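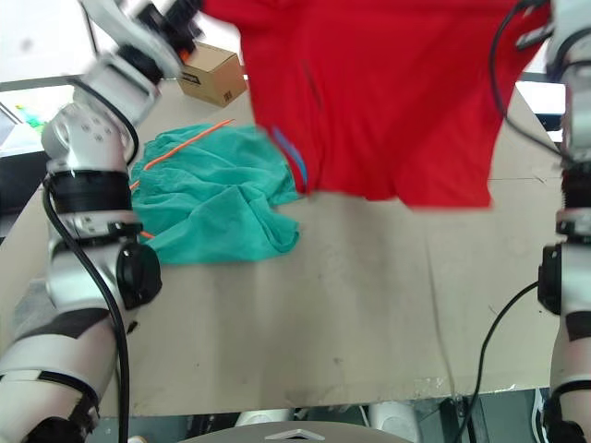
深色及鲜艳色织物的掉色、串色与洗护 常见问题

最后更新:2022年8月9日

适用范围:家庭和小型洗衣房的水洗处理。皮革、毛皮、涂层面料以及标注“不可水洗”的衣物不在本页范围内。文中“浮色”指染色后残留在纤维表面、未与纤维牢固结合的染料。

目录
一、掉色的原因
二、首次洗涤与试色
三、日常洗涤
四、串色后的处理
五、晾晒、熨烫与存放
六、标识与检测
七、关于Fluvar吸色片

一、掉色的原因

新衣服第一次洗就掉色,是质量问题吗?

不一定。染整后的水洗和皂洗能去掉大部分浮色,深色织物仍可能留有少量。首次洗涤时洗液轻微着色属于常见现象。如果洗过多次后洗液颜色仍然很深,或者衣物本身明显变浅,应考虑色牢度不足,可凭购买凭证与销售方交涉。

为什么红色、黑色和藏青色特别容易出问题?

深浓色需要较高的染料用量。纤维能够结合的染料有限,用量越高,未固着的部分通常越多,对后道皂洗的要求也越高。红色还有一个因素:少量红色染料沾到白色或浅色织物上就呈现可见的粉色,同样数量的黄色染料往往看不出来。所以“红色掉色厉害”有一部分是视觉上的差别,不能完全等同于脱落量大。

不同纤维的情况有什么区别?

棉、麻、粘胶:多用活性染料,与纤维形成共价键,固着后耐水洗较好,问题主要来自浮色和水解染料。部分低价产品使用直接染料,耐水洗明显较差。
羊毛、蚕丝:多用酸性染料或金属络合染料,对碱和温度敏感。
锦纶:多用酸性染料。锦纶也容易吸收洗液中脱落的染料,浅色锦纶制品最好单独洗。
涤纶:多用分散染料。常温水洗一般稳定,高温定形或高温熨烫后可能出现染料向表面迁移,深色涤纶尤其要注意。
牛仔布:经纱多用靛蓝,染料主要附着在纱线外层,洗涤和摩擦后变浅是材料特性。

混纺面料如何判断?

按其中较敏感的一种纤维处理。棉与锦纶混纺按锦纶的要求避开浮色,毛与涤纶混纺按羊毛的要求控制温度和碱性。

湿的时候掉色和干的时候掉色是一回事吗?

不是。前者对应耐水洗、耐水、耐汗渍等项目,后者对应耐干摩擦。一件衣服可能耐水洗合格而湿摩擦较差,表现为洗涤时洗液清澈,出汗后却染到背包肩带上。磨毛、起绒织物表面短纤维多,摩擦脱落的有色纤维屑也常被误认为掉色。

二、首次洗涤与试色

如何在洗涤前试色?

1. 选择内侧缝份、下摆折边等不显眼的位置。
2. 用洗涤时将使用的洗液润湿该处。
3. 用白色棉布按压片刻,不要来回搓。
4. 观察白布。无色,可与相近颜色混洗;浅淡着色,单独洗;着色明显,单独手洗并缩短浸泡时间。
有拼色或撞色设计的衣物,每种颜色分别试。绣花线、印花和滚边也要试,它们的染料常与面料主体不同。

白布上没有颜色,是否可以放心与白色衣物同洗?

不建议。试色时间短、用液量少,只能发现较明显的问题。白色衣物在任何情况下都应单独洗。

首次洗涤应如何设置?

翻面,冷水,中性洗涤剂,短程序,结束后立即取出。首次洗涤不建议长时间浸泡。脱落的染料留在洗液里,浸泡越久,重新沾附的机会越多,带有浅色拼接的衣物受影响最大。

盐水或白醋浸泡能“固色”吗?

对现代成衣作用有限。食盐在活性染料和直接染料的染色过程中用作促染剂,作用是让染料上染纤维,它不能让已经水解的活性染料重新与棉结合。盐水中浮色溶出较少,容易造成“已经固定”的印象,换成清水后仍会溶出。醋酸对酸性染料染的羊毛、蚕丝和锦纶有一定意义,对棉没有固色作用。食醋含有其他成分,可能留下气味,不宜用于真丝。

市售固色剂呢?

多为阳离子型聚合物,与阴离子染料形成难溶的结合物,对活性染料和直接染料染的棉有一定效果。应注意:
可能使色光轻微变化;
可能降低耐日晒性能;
不能与常见的阴离子洗涤剂同时使用,两者会相互沉淀;
对涤纶上的分散染料无效。

三、日常洗涤

如何分类?

按以下顺序分:白色;浅色;中等颜色;红、橙、紫;黑、藏青、深灰;未洗过的深色新品。件数少时,红色系与深色系可以合并,但其中任何一件试色着色明显时不能合并。内衣和毛巾不按颜色与外衣合洗,另成一类。

水温怎么选?

以护理标签上的最高温度为上限,实际取值可低于上限。温度升高会加快染料溶出。日常轻度污渍用冷水即可。床品和毛巾需要较高温度时,应在购买时选择耐热洗的颜色。

用洗衣粉还是洗衣液?

普通洗衣粉碱性较强,很多含有过碳酸钠一类的氧系漂白成分和荧光增白剂,用于白色和耐洗的浅色棉织物较合适。深色和鲜艳色建议选用不含漂白剂、不含荧光增白剂的洗衣液。荧光增白剂本身不破坏染料,但会让浅米色、卡其色等偏离原色。羊毛和蚕丝使用中性洗涤剂,并且避开含蛋白酶的产品。

手洗时洗涤剂放多少?

以产品说明为准。没有说明时,中性洗涤剂可按每升水2克配制。先把洗涤剂完全溶解再放入衣物,不要把浓缩液直接倒在深色面料上,否则可能形成局部色斑。

装载量有影响吗?

有。装得过满,衣物之间长时间紧贴,洗液交换差,局部的染料浓度高,漂洗也不充分。波轮洗衣机以衣物能自由翻动为准,滚筒洗衣机应在衣物上方留出空间。

脱水后没有及时取出,会怎样?

湿衣物堆叠是串色的常见原因,有时比洗涤过程本身更严重。残留水分会带着染料从一件迁移到另一件,折叠处还可能形成边界清晰的色痕。程序结束后应立即摊开。预约洗涤时,应把结束时间设在有人在场的时段。

洗衣机里残留的颜色会不会染到下一批?

正常排水后残留量很小。如果胶圈或内筒可见有色水迹,先空机运行一次漂洗,再洗白色衣物。洗衣盆和洗衣刷同样需要冲净,塑料盆内壁的划痕容易藏色。

四、串色后的处理

发现串色后第一步做什么?

保持潮湿,不要晾干,不要烘干,不要熨烫。取出掉色的衣物,把被染的衣物放进清水中漂洗。加热和干燥会让沾上的染料更难去除。

白色棉织物被染成粉色,怎么处理?

按以下顺序,前一步有效则不必进行下一步:
1. 清水漂洗,直至水中无可见颜色。
2. 用平时的洗涤剂在标签允许的最高温度下重洗一次。
3. 使用氧系漂白剂,按包装说明的浓度和温度浸泡,随后彻底漂洗。
4. 标签允许氯漂时,可以使用次氯酸钠类漂白剂。含氨纶、羊毛、蚕丝或锦纶的织物不得使用。
警告:次氯酸钠类漂白剂不得与洁厕剂、食醋或其他酸性产品混合,混合会产生有毒的氯气;也不得与含氨的产品混合。操作时保持通风,佩戴手套。

有颜色的衣物被染了,能漂吗?

不能用氯漂。氧系漂白剂在标签允许非氯漂时可以使用,事先在隐蔽处试验。还原型褪色剂(俗称“保险粉”类产品)会同时破坏原有颜色,只用于白色织物。

衣服已经晾干了,还有没有办法?

可以按上面的步骤尝试,成功率下降。经过高温烘干或熨烫的串色,棉织物上有时仍能减轻,锦纶上通常难以去除。

条纹衫或拼色衣物自身互染,怎么处理?

用冷水反复漂洗,每次换水,放入吸色片,保持衣物展开。不要对着浅色部位局部搓洗,搓洗会带来起毛和色差。脱水后用干毛巾包卷吸去多余水分,再平铺晾干,中间不要折叠。

五、晾晒、熨烫与存放

可以在阳光下晒吗?

深色和鲜艳色应翻面阴干。紫外线会分解部分染料,汗渍与日光共同作用时褪色更快。夏季穿过的衣物应先洗净汗渍再晾晒。褪色往往出现在肩部和晾晒时朝外的一面,分布不均,容易与掉色区分。

取放湿衣物有什么要求?

大件或吸水多的衣物应托住主体,不要只提一角。湿态下纤维和组织结构较易变形,针织物尤其如此。悬挂时选用宽肩衣架,木衣架如未涂装应先套布。

熨烫时颜色变了,冷却后又恢复,正常吗?

某些染料受热时色光会暂时改变,冷却或吸湿后恢复,属于可逆变化。冷却后仍不恢复,说明温度过高或发生了迁移,应降低温度并垫布。深色涤纶和羊毛直接接触熨斗底板还会产生极光。

收纳时会串色吗?

干燥状态下风险较小。高温高湿、长期压紧的条件下,分散染料和部分颜料印花可能转移到相邻的浅色织物或塑料制品上。深浅衣物之间可以用无酸纸或白棉布隔开。聚氯乙烯包装袋不适合长期存放深色涤纶制品。

六、标识与检测

色牢度级数是什么意思?

多数项目用灰卡评定,分为五级,五级最好,一级最差,中间可有半级。耐光项目常用蓝色羊毛标样评定,最高为八级。级数之间不能跨项目比较,耐光四级和耐水洗四级没有对应关系。

检测报告里的“变色”和“沾色”有何区别?

变色指试样自身颜色的改变,沾色指贴在试样上的白色衬布被染的程度。判断能否与浅色混洗应看沾色;判断衣服会不会越洗越旧,应看变色。多纤维衬布会分别给出各纤维的沾色级数,其中锦纶和醋酯纤维的数值往往较低。

标签写“单独洗涤”,要一直这样洗吗?

标签没有限定次数时应一直遵守。写“首次单独洗涤”的,首次之后可与相近颜色同洗,建议先试色。

标签上的三角形表示什么?

空心三角形:可以使用任何漂白剂。
三角形内有两条斜线:仅允许氧漂或非氯漂。
三角形上有叉:不可漂白。

七、关于Fluvar吸色片

Fluvar吸色片的原理是什么?

基材带阳离子基团,可以吸附洗液中游离的阴离子染料。它只能处理已经进入洗液的染料,不能阻止衣物脱色,对衣物之间的直接接触沾色作用很小,对分散染料的吸附也有限。

一次放几片?

常规装载放一片,含未洗过的深色新品时放两片。与衣物一同放入筒内,不要放在洗涤剂盒里。吸色片为一次性用品,用后按生活垃圾处理。

吸色片没有变色,是否说明没有起作用?

不是。洗液中游离染料很少时,吸色片可以保持接近白色。

可以与柔顺剂同用吗?

可以。柔顺剂在最后一次漂洗时投放,此时吸附已基本完成。不要把柔顺剂与吸色片同时浸泡,阳离子成分之间会竞争染料。

大包装与小包装有何不同?

片材相同。货号1381为洗衣房用大包装,几乎300片,以袋上标注的实数为准。零售装24片。大包装开封后应夹紧袋口,放在干燥处。

由谁生产和供货?

Fluvar由Duvach生产。零售装经Abdel Rahman各门店销售,大包装由Druvthorpe仓库直接发货。门店不受理大包装的退换,请向发货仓库提交订单号和批号。批号印在袋底封口处。

已经开封的产品能退吗?

片材有破损、受潮或粘连时可以退换,需提供未使用部分。因衣物串色提出的赔偿申请,应附洗涤程序、水温、装载情况以及掉色衣物的护理标签,受理后按批次留样进行对照试验。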